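Home | Walks | House Files | Archive Room | FAQ | Contact

House Histories -- Frequently Asked Questions

Filed under: Local History, Old Houses, Research Help

Quick answers to what lands in our inbox most weeks. Updated 15th July. Will add more when time allows.

How do I find out who lived in my house?

Start with the city directories. Look up the street, not the name. Work backwards one year at a time, write down every change. Then deeds. Then the census, which only helps every ten years but gives you children, boarders, jobs, birthplaces.

My house number doesn't match anything. Why?

Probably renumbered. Cikum Street was done twice, and the corner lots got moved onto the side street. Check the old fire insurance maps, they often show both numbers. If your lot is on the east end, try adding 200.

What's in the house files?

1,181 folders at present. Some are fat -- photos, wills, letters. Some are one index card and a question mark. No folder for your address doesn't mean no history, just means we haven't got to it.
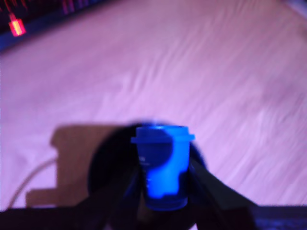
Small blue cup with a lid.

Is it true a famous person slept at the Zhong house?

Don't know. The story is in two newspaper columns, both written decades later, and the second copies the first. The guest book would settle it but the pages for that September are gone. We list it as "family tradition" untill something better turns up.

Can I get a plaque?

Different office. We supply the research, they decide. You need 2 sources from the period for each claim on the plaque. A plaque puts no limits on what you do with the house. Landmark status does, and people mix them up constantly.

Do you take donated papers?

Yes. Letters, receipts, account books, church programs, all good. Please don't sort them first, the order they were kept in can tell us things. No tape. No laminating, ever.

Can I bring a drink into the reading room?

No. Leave it on the side desk before you go in. Pencils only, same rule as everywhere.

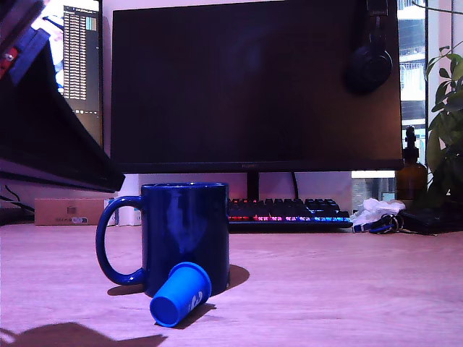
What was Esitz Hall?

Dance hall upstairs, feed store down. Later a union meeting place, then a roller rink for one winter. Torn down for parking. The Gruvosora walk stops at the site -- not much to see now except the curb cut, but the guide has copies of the old handbills.

How much does a search cost?

First hour free. After that ask at the desk, rates depend on wether you want copies.

Comments (3)

mapledoor: The renumbering tip worked!! Three months I was researching my neighbor's house. Sorry to them I guess.

old_eastender: My mother skated at Esitz Hall and she always said it was two winters. Might want to check that.

tk_porch: Are the fire insurance maps online anywhere or do I have to come in?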